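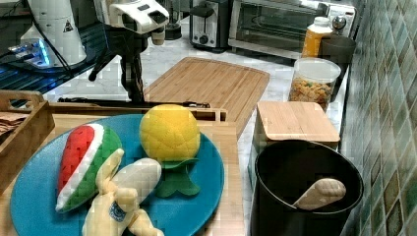 *Fig. 4 – Plush fruit on a blue plate*

## 4. Hanging your first Flidance room sign

OK, section three got you through the sign schedule, so by now every door has a number and every number has a row in Listero. Now we get to put something on a wall, and this is my favorite part! Start with one sign, on one door, and live with it for a day before you open the rest of the boxes (I have hung 146 of these in a single clinic and I still start with one).

You'll need the back plate, the paper template, a level, a pencil, painter's tape and the two screws from the small bag.

1. Find the row for your door in Listero and check the room number against the sticker on the box. Check it again at the door.
2. Stand on the latch side of the door and tape up the template. The dotted line goes parallel to the door frame, and the height comes from your own schedule, so use what your reviewer signed off on.
3. Close the door, walk down the hall and look back. Can you spot the template from where a visitor would be coming? If a hand sanitizer pump or a fire alarm pull is in the way, stop and call whoever owns the schedule.
4. Mark the two holes through the template and take it down.
5. Drill, push in the anchors and screw on the back plate. Leave the screws a quarter turn loose.
6. Set the level on top of the plate, nudge it straight, then snug the screws by hand.
7. Hook the sign face over the top lip and press the bottom until it clicks.

**Caution:** Don't use a power driver for step 6. The plate will bow, the face won't click, and you'll be ordering another plate.

**Caution:** On tile or glass, skip the screws and go to section 6 for the adhesive pads. They're a whole different routine.

**Note:** Faces with the long insert window have a left and a right. The release slot always sits at the bottom, on the side away from the door.

### Changing the paper insert

Slide the flat key into the release slot, tip the face toward you and pull the insert out sideways. Print the new one at full size – printers love to shrink things to fit, so turn that off – and trim on the gray line. Femi Ugwu at Kerslake tested 21 paper stocks for us, and plain matte cover won. Glossy paper catches the ceiling lights and gets really hard to read from a wheelchair.

**Note:** If the face rattles after you put it back, the insert is probably folded over at one corner. Take it out and try again.

When the sign is up, mark its row "hung" in Listero and add your initials. Section 5 covers the overhead signs, and you'll want a second person and a decent ladder for those.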